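## Bring your backup questions on Tuesday

Our next open chat is all about backups and restores, and I'm so looking forward to it. Shirin Safavi (she looks after the Postgres clusters over at Honley) has kindly agreed to host, with Jae-in Hong alongside her to take the questions that come in about storage and retention. Between them they have restored more databases at three in the morning than I care to think about!

The last chat, on connection pooling, drew 47 of you, and the thread ran on well past the hour — I was still reading replies over dinner. Dede Owusu has tidied the whole thing up and put it in the Riltance archive, so do have a look if you missed it. Her notes on idle timeouts alone are worth the visit.

You don't need to be a DBA to join in. If you run one small MySQL server for a club or a shop and you have never once tried restoring it, please come along, we'd love to have you. Questions can be sent ahead of time by replying to this email, and Shirin will work through those first. The chat opens at 3 p.m. and the link will go out that same morning, along with a short reading list on point-in-time recovery that Primo Cirillo has been putting together for us.

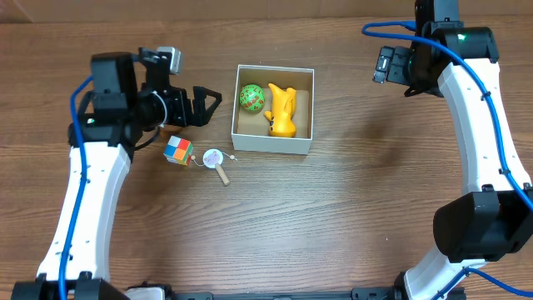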